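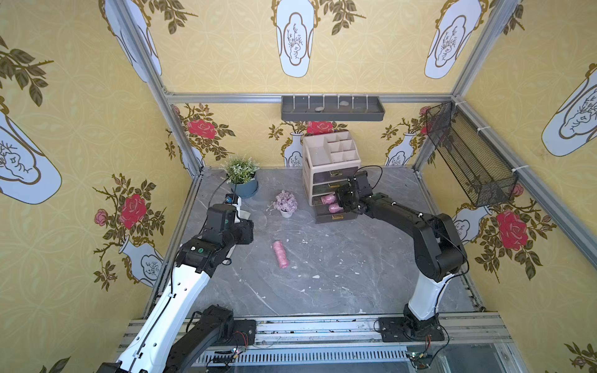
Home | Recipes | How-To | Kitchen Kit | About

How to cook a decent pot of rice without a rice cooker

1257 shares | 20 comments

I own one saucepan with a lid that fits. The other lids in the cupboard belong to pans that left years ago, and I keep them out of sentiment. If you have a similar arrangement, you can make good rice, and you can stop buying those microwave pouches that cost more per mouthful than steak.

This is for plain white long-grain or basmati, enough for two hungry people or three polite ones. Brown rice is a separate argument and I'll have it another time.

What you need

A mug
Rice, one mugful
Cold water, one and a half mugfuls, plus plenty for rinsing
Half a teaspoon of salt
A small knob of butter, if you're that way inclined
A heavy-bottomed saucepan and its lid
A clean tea towel

Rinse it

Tip the rice into the pan, cover it with cold water and swish it about with your hand. The water will go the colour of a bad sky. Pour it off and do it again until you can more or less see the grains, usually after four goes. My mother did it once, badly, and we ate rice in slices.

Drain it well, in a sieve if you have one. Any rinsing water left behind counts towards your mug and a half, whether you meant it to or not.

Soak it, or don't

Basmati likes 20 minutes in cold water before cooking. The grains come out longer and break less. If it's already seven in the evening and people are circling the kitchen, skip it. Drain again if you did soak.

Cook it

Put the rice, the measured water, the salt and the butter in the pan over a medium-high heat, lid off. When it comes to a proper boil, stir it once, scrape the bottom, and put the spoon in the sink where you can't reach for it.

Lid on. Turn the heat down as low as it will go. On gas, use the smallest ring. On my old Semple hob the lowest setting is still fairly angry, so I shift the pan half off the ring and turn it round midway.

Give it 10 minutes. Don't lift the lid. I know. Read the back of the rice packet, or count your orphaned lids.

Rest it

Take the pan off the heat, lift the lid quickly, lay the folded tea towel over the top and jam the lid back on. Fold the corners up over the lid, well away from the hob. Leave it for another 10 minutes. The towel catches the steam that would otherwise drip back and make porridge.

Fluff with a fork. A spoon squashes it.

If it went wrong

Wet on top: lid back on, lowest heat, 2 more minutes, then rest it again.

Hard in the middle: sprinkle over a couple of tablespoons of boiling water, cover, and give it five minutes on low.

Stuck to the bottom: serve the top and soak the pan. In many households the crust is the best bit, so you could always claim you were after it.

Leftovers

Spread them on a plate to cool, get them into the fridge within the hour and eat them the next day. Reheat once only, until steaming hot all the way through. Cold rice from the fridge also fries far better than fresh, with an egg and whatever is going limp in the salad drawer.

Share | Save | Print

Previous: Sharpening a blunt knife | Next: Four things to do with a tin of chickpeas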